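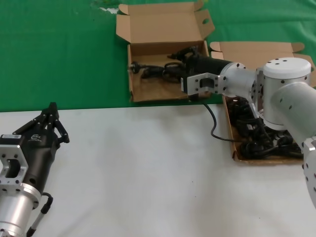 On 22 Sep 2024, Fadi Zein wrote:
> Sorry to have missed Utberg, the train thing again. Can someone
> who went tell me what the two-arm demo was like? Did it do cables
> for real or was it the usual foam blocks? We have a pile of returned
> power cords at Trandcombe that needs sorting by hand every month
> and I was going to ask Lutotis for a quote. Also did anybody ask
> how long setup takes. And is the October one still on?
>
> Fadi

Fadi, quick answers, typing between two meetings so excuse the mess.

Cables, yes. Real power cords, plugs on, all knotted up the way they come out of a returns bin. No foam anywhere. The job was simple: two cardboard boxes side by side with the lids folded back, one crammed with cords, take a cord out of it and lay it in the other one. That's the whole demo. Sounds like nothing. I stood there for most of the morning.

It's slow. You should know that before you ring them. Best pick I timed was 47 seconds from closing on a cord to letting go of it. Worst one I gave up and got coffee. A person does it in a few seconds and talks the whole time. The Lutotis woman said speed was capped for the open day, which may be true, I've heard it at other open days too.

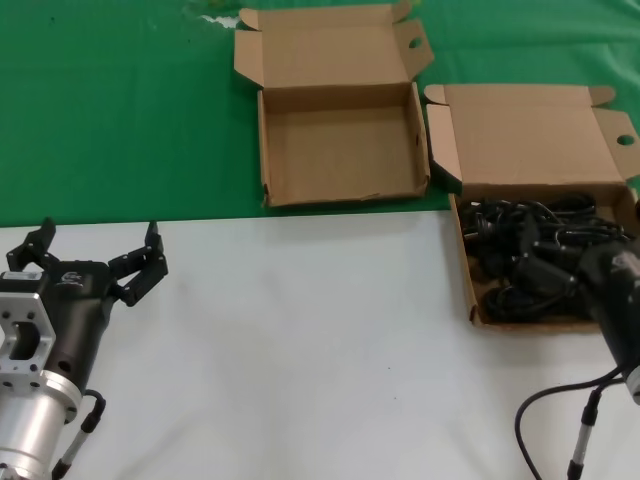 What I liked was they let it fail in front of people. Twice it came up with two cords hooked together at the plugs and the operator just stopped, put both back, started over. No curtain, no "technical break". Somebody from Geagea asked if they could stir the pile between runs and they said sure, go ahead, and he really went at it with both hands. Next pick took forever but it got one.

Grip point matters a lot. If it takes the cord near the plug the rest slides out of the tangle fairly easy. If it takes the middle of a loop you get a knot. They choose the grip point by operator right now, the arms are being driven by a person, they were upfront about that. The recordings from the runs go into training and the plan is the picking gets automatic later. 240 runs so far on cords, they want a lot more. So for your pile it's not a product yet – I'd call it a project you could join. 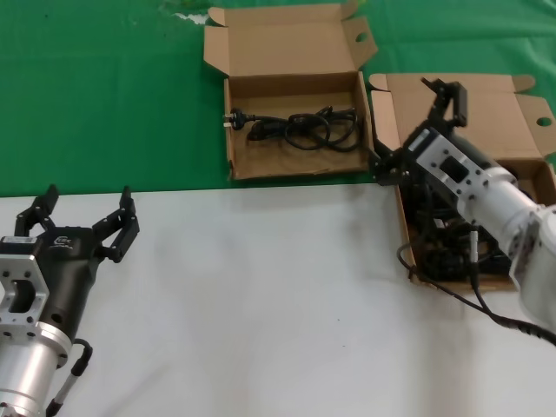
Right arm at the full box, one cord in the other.

Setup: I did ask. 7 working days on site for the bench and arms, then "a while" for the rest, and I could not get a number for a while. Power and network you provide. They bring the table. They want even light from overhead and no windows behind, so the back room at Trandcombe would be a problem unless you put blinds up.

Price: nothing on paper. There is a sheet but it's only for the grippers and I've lost it, sorry. I'll look in the car.

Things I'd ask them if I were you

– what happens with cords that have a big brick in the middle. Didn't see one picked
– can it do the coiling as well or only the moving. The one in the sorted box was in loose loops, I came in after it was put there so don't know who coiled it
– who owns the recordings if they film your stock
– their own arm cables hang down pretty close to the work. I asked if it ever grabs itself, got a laugh and no answer

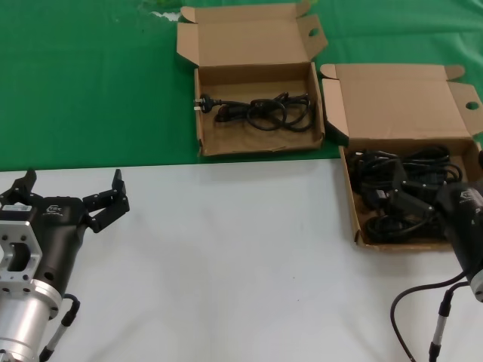

One cord in the near-empty box, plug end on the left. Both grippers clear of it.

October is on, same hall at Utberg, date to be confirmed. Registration closed at 189 names this time and there was a line for the two-arm bench by lunch so go early. Parking is bad. The 2nd entrance round the back is teh one you want, the front one has you walking past every stand with a bag of brochures.

If you do go bring a box of your own cords, they said they'd be happy to try them. Take the nasty ones.

Will send the gripper sheet if it turns up. Got to run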